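Hunthorpe open day recordings: two-arm tabletop set

Dataset card, maintained by Bianka Tóth. Hardware notes by Theerawat Chuensuk.

Summary

Teleoperated recordings made at the Gratusier lab in Hunthorpe during the August open day. Visitors watched from behind a rail while two operators took turns at the controls. The set holds 30 episodes. It was collected as a demonstration first and as training data second, so coverage is uneven and idle stretches were left in.

Contents

Each episode folder contains one video stream per camera, joint positions for both arms, gripper commands and a text file with the task prompt. Wrist streams are darker than the fixed stream. Exposure was locked in the morning and left alone for the day. The white board reads well at these settings; items beyond its edges often do not, and detectors tuned on the board area should be checked against the periphery. Blocks with red or green dots appear in many prompts ("pick up the block with the green dot").
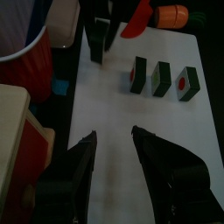
Task prompts

Prompts were read aloud to the audience before each run and typed in by the operator. Wording varies between operators and has not been normalized. Prompts refer to blocks, the tray, the cup and the wooden box with red panels. Some visitors suggested their own prompts; these carry the tag "guest" in the text file.

An episode closes when the operator presses the stop pedal, whether or not the prompt was met. The success field was filled in afterward by Tóth from the fixed stream. It is blank for 5 episodes where an arm hides the target. Do not read a blank as a failure.

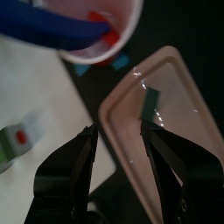
Wrist view, tray with a teal-green block inside and the gripper open.

Setup

Two arms reach down over a dark tabletop with a black curtain behind. Arm control ran on Gremero, and logging on Major, our in-house recorder. Camera clocks were synced at startup only. Expect drift by the end of a long episode, and align on the gripper close event if timing matters. Objects were moved between runs without a fixed layout, and no reset positions were recorded.
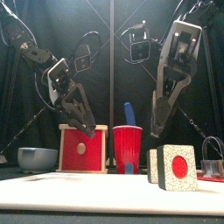 Fixed view of the workspace, both grippers above the objects.

Known issues

Episode 12 has no joint data for the right arm. The video is complete.
Audio was removed from all files. Visitor questions were audible throughout.
Glare on the tray rim can trip edge-based segmentation.
Some episodes begin with the arms already over the board.

Use

Suitable for testing loaders, annotation tools and grasp detection in low light. Too small and too irregular to serve as a benchmark. Report errors to Tóth with the episode number and stream name. Calibration files are in the calib folder; the wrist set was redone at noon and both versions are kept.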